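Workshop Tips: Getting a Small Arm to Put the Dishes Away

I've had enough letters (well, emails, and one long phone call from my cousin) about the dish project that I thought I'd put everything I've learned in one place. It's all written for a small arm on a table in a shared workshop, but most of it will do just as well in a spare room. Put the kettle on, it runs a bit long.

Start with the table
Before you think about software at all, lean on your table. Lean on every corner of it. An arm that swings a mug from one side to the other pushes back on whatever it's bolted to, and a table that felt perfectly solid at breakfast will shiver like a wet dog. Ours did until we tightened the legs and put felt under the short one. If you can, mount the base near an edge, so the whole middle of the top is left for the work, and so the cables have a short way down to the floor.

Let the cables hang with a generous loop. I had mine pulled up nice and tidy the first month, very proud of it, and every long reach tugged on the plug. Tape a slack loop, move the arm by hand to its farthest corner, and then add a little more slack than you think you need.

Pick dull dishes
By which I mean dishes that aren't shiny! A dark mug with a plain finish is a kindness to any camera. Glass is misery, and so is anything chrome. Squared handles are easier to grab than thin curly ones, and a thrift store will sell you a whole boxful to practice with. Buy ones you won't mourn. We keep a coffee can of broken handles by the door at Forness, which is what we call our workshop, and it's fuller than I'd like.

Wire racks are harder than they look
A wire dish rack seems like the friendliest thing in the kitchen, and for people it is. For an arm it's a lot of thin rods with a lot of air between them, and the depth camera will tell you half of them aren't there. My best advice is to stop asking the camera where the rods are. Measure the rack once with a ruler, write the numbers down, and have the program look only for two opposite corners. Brijesh Nautiyal talked me into this after I'd spent most of September being stubborn, and it saved me no end of grief.
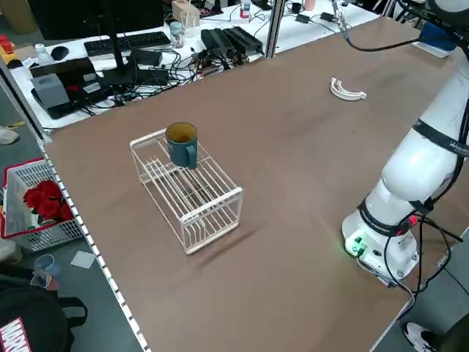 The other thing with racks is that they creep. Each time a mug comes down a little hard, the rack slides a hair, and by the end of the evening your careful corners are wrong. A dab of museum putty under each foot cures it. Rubber shelf liner works too, though it collects crumbs and you'll want to rinse it now and then.

How to set a mug down
Come in from straight above, slow down for the last 3 inches, and let go only when the mug is resting on something. The temptation is to open the gripper the moment the program thinks it has arrived. Don't. Have it press down very gently first and watch for the push back – if there's no push, it isn't there yet, and you're about to drop it.

Practice on the open table before you try the rack. Then practice on the rack with a plastic cup. Only then bring out the real mug, and fold an old bath towel on the floor where it's likely to land.

Keep a count, and be strict about it
I write every try in a spiral notebook, good or bad, with a word or two beside the bad ones ("tipped," "missed handle," "phone rang"). Our last long run was meant to be 200 tries and came to 202, as I lost my place near the end and did a couple extra to be safe. Six of them ended on the towel. Four of those six were the same fault, a handle turned toward the base, and I'd never have spotted it without the notebook.

Odds and ends
Wipe the gripper pads with a damp cloth and let them dry fully. Dish soap leaves a film that makes them slippery, so plain water is better.

Keep your keyboard on a separate desk. Ravindra Sachdeva had his on the same table as the arm for one afternoon and lost the space bar.

Work at the same time of day if your room gets sun. Ours comes in low at 6 in the evening and the camera goes quite silly, so we pull the blind or go home.

Save a copy of your settings before you change anything, and give it a name you'll recognize. I have a folder with files called "good," "good new" and "good really," and I couldn't tell you which is which.

A reader asked whether the same approach works for plates. Mostly, yes, but plates have to go in on edge between the dividers, and the wrist needs to turn much farther than it does for a mug. I'm still working on that one, and I'll add my notes to this page once I've got a run worth reporting.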